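Subject: Re: [equipment-planning] Simulation first, or arm first?
Date: 16 August 2018

On the order of purchase, a previous message said:

> We have 2,030 left in the equipment line and the quote from
> Morkatari for the second arm will not hold past the end of the
> quarter. Is there any reason not to place the order now and sort
> out the simulator licence in March, when the new budget opens? The
> Derkgate people bought hardware first and seem content with it.

There are two reasons, both to do with money.

First, the Morkatari quote is for the arm alone. It comes to 1,664 and leaves out the mounting plate, the controller cable and delivery. Last time those three lines added 552 between them. If they have not changed, the total is 2,216 and the line is overspent before anyone has bought a spare finger pad. I have asked for a revised quote with everything on one sheet.

Second, we do not yet know which arm we want. The Morkatari model has the shorter reach of the two on our list. Whether that matters depends on how much of the work is picking from the floor and how much from a bench, and the task list we agreed is vague on this point. Of the nine tasks on it, the floor ones are the least well specified. I would sooner find out in Flavumik, where moving the base costs nothing, than after drilling holes.

As for Derkgate, their cell does one job at one height. Ours will not.

What I propose:

Keep the trial seat of Flavumik going and build the room tasks first. Run both arm models against the same layouts, with the base in the same place each time. Record reach failures separately from grasp failures, as the first is a purchasing matter and the second mostly is not. Then order.

The Ambrosio gripper can wait as well. It fits either arm – I checked the bolt pattern against both data sheets – so nothing is lost by leaving it to the next round.

A room layout is already loaded and renders without errors. The floor and walls are plain, which suits reach tests, but textures are soft at the present setting and small items run together. That will do for checking reach. It will not do if we later want to train anything on the camera output, and a better graphics card would then have to go in the budget as its own line. Please do not fold it into "sundries" again.

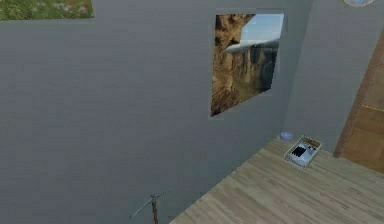

Room layout in simulation: tray and round blue item on the floor near the corner, pickaxe-shaped tool in front.

Still open, and I would like answers on the list so they are archived:

- Does the trial seat allow a second user, or do we share one login?
- Is the tray position to be fixed across runs or varied? I favour varied, with the positions saved to a file.
- Who holds the mounting drawings for the existing arm? The copy in the shared folder lacks the hole spacing.

If the revised quote arrives before the reach runs are finished, I will ask Morkatari to extend it. They have done so before – once, and in writing.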